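Lista de comprobación de cocina compartida: fregadero, escurridor y lavavajillas
Edificio Liem, cocina de planta
Fecha de la visita: 10 jun 2024
Revisa: Dewanti Pillai
Recibe copia: Sutrisno Sutanto, servicios generales

Claves: C = conforme. NC = no conforme. D = dudoso, con comentario. NA = no procede.

Observación previa. La lista anterior, de noviembre, daba todo por conforme, con la misma letra y el mismo bolígrafo de arriba abajo. No digo que no se hiciera la visita. Digo que una hoja sin un solo comentario me sirve de poco, y por eso en esta he escrito al lado de casi todo.

1. VAJILLA

1.1 Piezas sin desportillar ni agrietar al tacto: C. Pasé el dedo por el borde de todo lo que había a mano. Ningún corte.

1.2 Vasos y tazas sin deformaciones: D. El vaso blanco con relieve tiene la superficie algo abollada y unas líneas finas en diagonal, como de pliegue. Se me dice que "es así de diseño". El relieve de curvas cerca del borde, desde luego que lo es. Las líneas me convencen menos. Mientras no aparezca otro igual con el que comparar, se queda en dudoso. 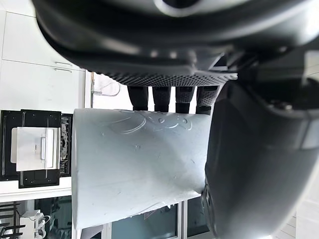 Punto 1.2. Vaso blanco: relieve junto al borde y líneas finas en el cuerpo.

1.3 Material apto para lavado a máquina: D. No encontré la ficha del proveedor (Protby). El catálogo habla de 500 lavados garantizados, pero no dice a qué temperatura ni con qué detergente, y nadie lleva la cuenta de cuántos van. Una garantía que no se puede comprobar no la anoto como conforme.

1.4 Piezas retiradas desde la última visita y apuntadas en el cuaderno: NC. El cuaderno está en blanco. O no se ha roto nada desde noviembre, cosa que me costaría creer en una cocina que usan tres departamentos, o se tira sin apuntar.

2. LAVAVAJILLAS

2.1 Cestos bien encajados, sin tambaleo: C. El cesto entra y sale recto. Hay que empujarlo hasta el fondo.

2.2 Varillas con recubrimiento íntegro: D. El recubrimiento blanco se ve entero en las filas que pude mirar con calma. No firmo por las del fondo, que quedan detrás de la guía y con la luz del techo no se distinguen. Volver con linterna y con el cesto vacío.

2.3 Platos colocados de pie, separados entre sí: C con reservas. El plato rosa iba derecho, como debe ir. Lo que me preocupa es la costumbre de llenar el cesto hasta que no cabe ni una cuchara y luego protestar porque la vajilla sale sucia.
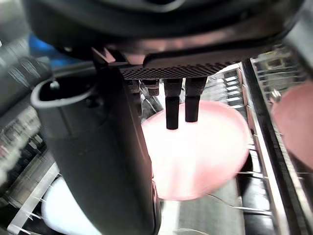 Punto 2.3. Plato rosa en posición vertical; a la derecha, varillas del cesto.

2.4 Cuencos inclinados, boca hacia el agua: D. El criterio cambia según a quién se pregunte. El manual es claro y está en el cajón de los trapos. Propongo fotocopiar la página y pegarla por dentro de la puerta del armario.

2.5 Filtro limpio: NC. Restos de arroz. En la hoja de turnos consta limpiado. Lo limpié yo y lo apunté como tal.

2.6 Detergente guardado en su envase original: C. Es de la marca Limivum, con etiqueta legible. El tapón de seguridad cierra a la segunda.

3. FREGADERO Y GRIFO

3.1 Cubetas sin óxido ni picaduras: C. Acero cepillado en las dos. Restos de cal, nada que no salga con vinagre.

3.2 Desagüe con rejilla en su sitio: C. La de la cubeta izquierda está puesta y centrada. Pido que se quede puesta: el año pasado se atascó el sifón y la factura dio para varias rejillas.

3.3 Etiquetas de advertencia legibles: D. Hay una pegatina naranja en la pared trasera de la cubeta grande. De pie, a la distancia a la que uno friega, la letra es demasiado pequeña para leerla. Si advierte de algo importante, ahí no advierte a nadie. Si no advierte de nada, que se despegue. Consultar con Rorkalska, que montó el fregadero.

3.4 Grifo sin holgura en la base: C. Lo moví con la mano a un lado y a otro. La palanca lateral ofrece una resistencia normal.

3.5 Pieza cromada redonda a la derecha del grifo: D. Unos sostienen que es un dosificador de jabón y otros que es un simple tapón. No me corresponde votar. Anótese qué es y para qué sirve.

4. ESCURRIDOR

4.1 Rejilla apoyada en toda la anchura de la cubeta: C. Va sobre la cubeta derecha, la estrecha, y no cojea.

4.2 Platos encajados en las ranuras: C. El borde inferior del plato entra bien entre las varillas. Con platos más gruesos habría que verlo, y en esta cocina los hay de cuatro juegos distintos.
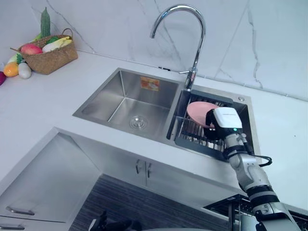 Punto 4.2. Plato rosa en el escurridor de la cubeta derecha; la izquierda, vacía.

4.3 Sin óxido en las uniones: D. El metal es oscuro y disimula muy bien. Pasé un papel blanco por las uniones accesibles y salió limpio. Repetir dentro de unos meses antes de dar nada por bueno.

4.4 Cubeta izquierda libre para el lavado a mano: C en el momento de la visita. Conozco esta cocina a las tres de la tarde y no es la misma.

5. ENCIMERA Y PARED

5.1 Encimera despejada junto al agua, sin aparatos enchufados: NA. Este punto pasa a la hoja de electricidad y no lo valoro aquí.

5.2 Azulejo sin grietas: C. Conviene fijarse, porque el dibujo imita las vetas del mármol y una grieta fina pasaría por una veta más. Pasé la uña por las que me parecían sospechosas y no enganchó en ninguna.

5.3 Sellado entre encimera y pared: D. Firme al tacto. Queda pendiente mirar la esquina del fondo.

PENDIENTE

Ficha del vaso y condiciones de lavado (1.2 y 1.3): S. Sutanto.
Cuaderno de roturas, empezarlo de verdad (1.4): los tres departamentos.
Linterna para el cesto (2.2): D. Pillai.
Turno del filtro, con firma de quien lo limpia y no de quien pasa por allí (2.5): S. Sutanto.
Pegatina naranja y pieza cromada (3.3 y 3.5): consulta a Rorkalska.

Comentario de S. Sutanto: "Conforme con todo menos con 1.2. Para mí el vaso está bien."
Respuesta de D. Pillai: Se mantiene la D hasta ver la ficha.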